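Yasmine Salem has been putting off the mudroom for a whole winter, and she is cheerful about it. "I clean other people's entryways for a living," she says, pouring tea before I have my coat off. "Mine can wait its turn." She started Jellau, her home-care and tidying business, out of the back of a station wagon, and these days she also writes a column that goes out to 3000 readers, most of whom, she tells me, write in about shoes.

What they want to know this spring is what to do with rubber boots, and so that is where we began. 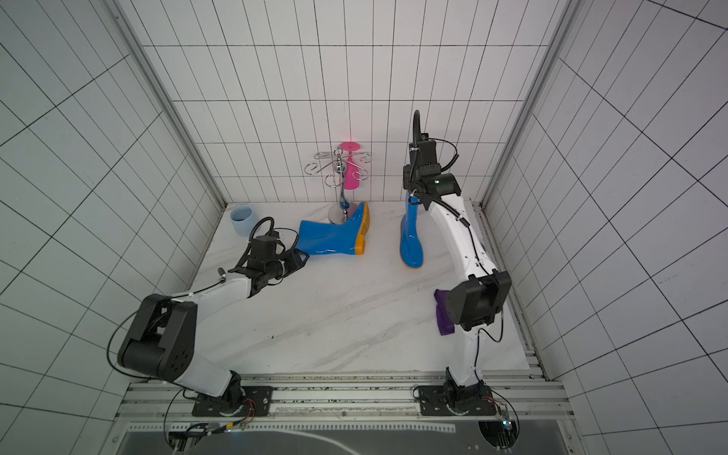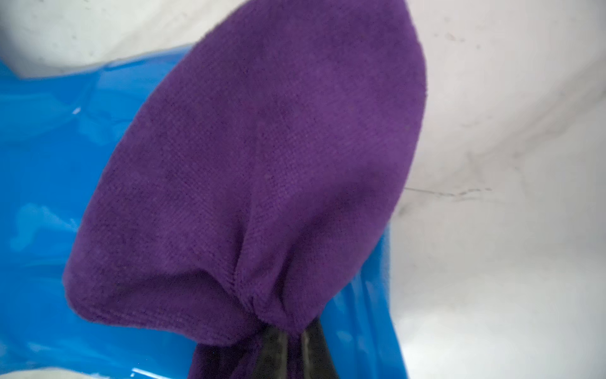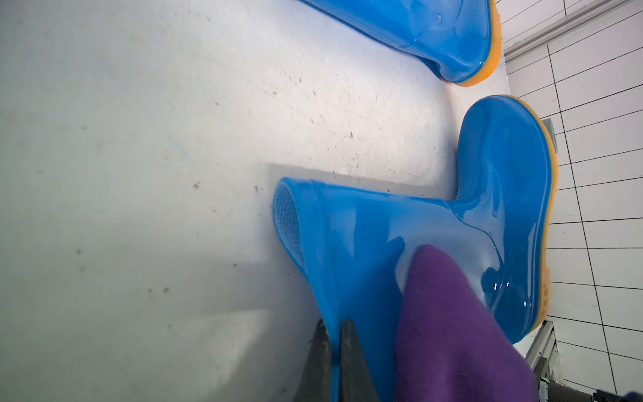

Blue rain boots and a purple cloth.

"People think rubber looks after itself," Yasmine says. "They kick the boots off, they leave them in a heap by the radiator, and then in August they pull them out and the rubber has gone chalky and they're so surprised!" Her own method is about as plain as it could be. A bowl of lukewarm water, a drop of dish soap, a microfiber cloth, and a bit of patience around the place where the sole meets the upper, where the grit likes to settle in and stay.

She is fussy about the cloth, and she laughs at herself for it. Paper towels fall apart in the creases at the ankle, she says, and an old T-shirt mostly pushes the mud from one side to the other. A microfiber cloth, bunched up in the hand so there's something soft to press with, gets into the bend and picks the dirt up. She washes hers without fabric softener ("please tell them that, I beg you, no softener") and keeps one color for shoes only, so that it never wanders back into the kitchen.

I asked about the insides, which I will admit I have never once cleaned in my life. She was kind about it. You lay the boot down, she told me, and you reach in with the cloth barely damp, going over the lining a little at a time and coming back out often to see what you've collected. Then the boots stand up with newspaper in them for 12 hours, well away from the heater.

Her mother had strong opinions on all this. The family ran a small hardware store, Montecinos, where the boots hung in pairs from the ceiling beams, and every Saturday it fell to Yasmine to dust them from a stepladder. "I hated it," she says, very fondly. "I thought, who dusts a boot? And now look at me, I have a drawer of boot cloths."

We wandered from there, as you do with Yasmine, into umbrellas, into doormats, into a long and happy story about a client on Fosa Street who kept her garden clogs in the oven. The advice kept coming back to the same spot by the door, though. She likes a low tray for wet things and a hook at child height, and she likes the cloth to live right there with the boots. If you have to go looking for it, she says, you'll do it tomorrow.

Before I left she checked the soles of my own shoes, sighed, and went to fill the bowl.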